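# A Simulated Kitchen Needs Rules Too

When a robot breaks a real plate, somebody writes a report. When it breaks a plate in simulation, somebody presses reset.

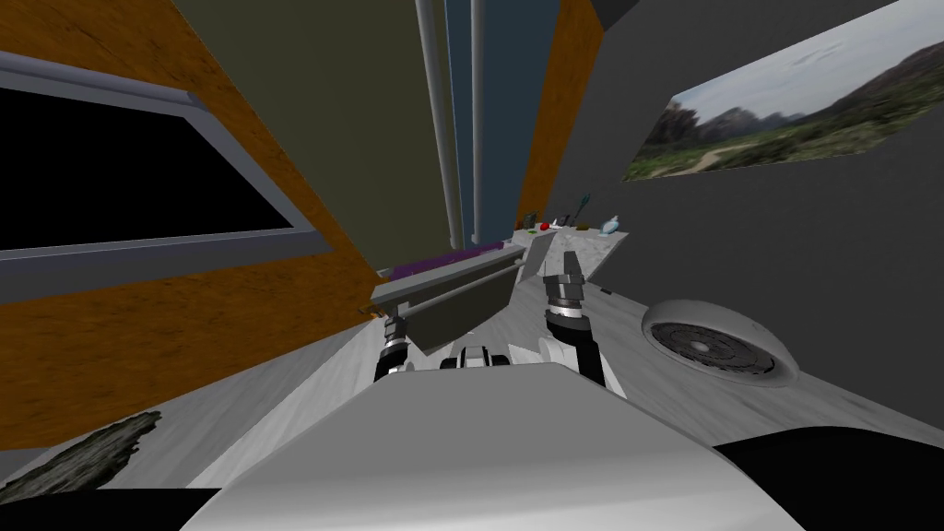 Callum Rankin wrote to me that rules for simulation are a waste of paper, and that a team should be free to play until the machine touches real objects. I respect this opinion, but I think it comes too late in the process. By the time the machine touches real objects, its habits are already formed.

Consider a two-armed robot at a kitchen counter, with a burner on one side and small things lined up at the wall. In the software, the arm can pass over the burner and pay no price. If we do not write down that this is forbidden, the run is counted as a success when the object arrives at its place. At Colico, where I helped with the test plan last October, we had 3,411 such successes. Then we read 30 of the logs slowly, and in five of them the gripper had pushed against the counter with a force that no real gripper would survive. The score did not know about this.

So I propose a modest rule. Every simulated run should carry the same limits of force and the same forbidden zones as the real kitchen, and a run which violates them should be marked as failed. The person who reads the logs should be a different person from the one who wrote the task. Also the reset button should leave a line in the record – we lost many useful failures in this way.

The people from Estus told me this would make their work 20 percent slower. It is possible. But a slower month in front of the screen is easier to accept than a bad morning in the kitchen of a customer, and I would like to see the first draft of such a rule before the next version of the software, even if the draft is only one page.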